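Bench Arm Manners: House Rules for Small Robots in the Workshop

Filed under: Workshop tips. By Mirjam Eder.

A small robot arm is a wonderful shop helper, in the way a toddler with excellent grip strength is a wonderful shop helper. The safety standards for the big factory machines run to 236 pages in the binder I keep on the shelf. I have read them so you can go on with your life. What follows is what survived the trip to a home bench.

Mark the reach before you mark anything else. Swing the arm slowly through its full travel with nothing in the gripper and run painter's tape along the outside edge, plus a hand's width. Coffee lives beyond the tape. So do elbows.

Teach at low speed. My Briso controller has a slider, and I keep it at 18 percent until a new routine has gone through four clean runs. Kaufmann, who shares the bench on Tuesday evenings, considers this cowardly. Kaufmann has also replaced two lamps.

Put the stop button where your other hand is. If you have to reach across the arm to stop the arm, you have bought a decoration. 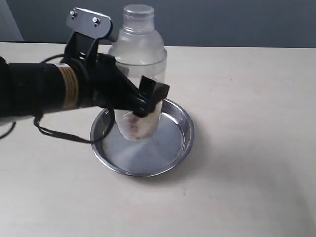
Cables deserve a rule of their own, and it's the one people skip. Leave enough slack for the wrist to turn all the way both directions, then tie up the rest. A loop hanging below the forearm and past the rim of a pan, like the thin black one at my bench, is worth watching through the whole move at crawl speed before you trust it. Soft ties every 14 centimeters do nicely. Hard zip ties pulled tight will chew the jacket, and you'll get to learn about intermittent faults.

Anything that can drip or tip gets a tray underneath. A shallow steel pan is fine and costs less than a new tabletop. Practice with plastic bottles. Glass can wait until the arm has earned it.

Set grip force from the bottom up: start too weak, let the bottle slip, add a notch. Starting strong and backing off teaches you mostly about mopping.

Check the bolts on any bracket you added yourself. A dab of paint across the head and onto the plate will show you at a glance if one has turned. Zitden paint pens work, and so does old nail polish.

Write the rules on a card and tape it up at eye level. Mine says SLOW, CLEAR, STOP BUTTON, CABLES — the Sendholm workshop's card has a fifth line, NO TIES, which refers to neckwear and has confused every visitor so far.

Power off at the wall before you change fingers. Yours or the robot's.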